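Huvero Barrel Mug, Deep Red
Item no. 531
Range: Huvero tableware
Supplier: Brastumora

Product information

The Huvero is a ceramic mug for coffee, tea and other hot drinks, intended for home kitchens, offices and small cafes. The body is barrel-shaped and widens gently toward the base before curving in at the foot. The exterior carries a matte deep red glaze. The interior is glazed glossy white up to and including the rim, so the fill level is easy to read.

The handle is a thick D-shaped loop in the same color as the body. The mug can be used left- or right-handed.

Specifications

Material: ceramic
Exterior: deep red, matte
Interior: white, glossy
Handle: single loop
Weight, empty: 500 g
Dishwasher: yes, upper rack
Microwave: yes
Oven or open flame: no

Care

Wash before first use. Matte glaze picks up gray marks from metal spoons and sink racks more readily than a gloss finish – these come off with a non-scratch cleaning paste. Do not use steel wool. Coffee and tea stains on the white interior can be removed with baking soda and warm water.

Do not pour boiling liquid into a mug taken straight from the refrigerator.
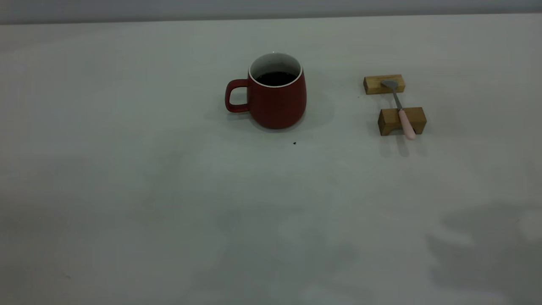 Huvero mug in deep red, filled with a dark drink to slightly below the rim. Two wooden blocks to the right.

Ordering

Sold singly or in cartons of 9. Trade orders ship on pallets from the Grodcombe warehouse; the current production run is 2,000 pieces. Small variations in glaze tone between batches are normal – order all pieces for one location together if a close match is required.

The matching Matei saucer is listed separately. Prices valid from 1st September.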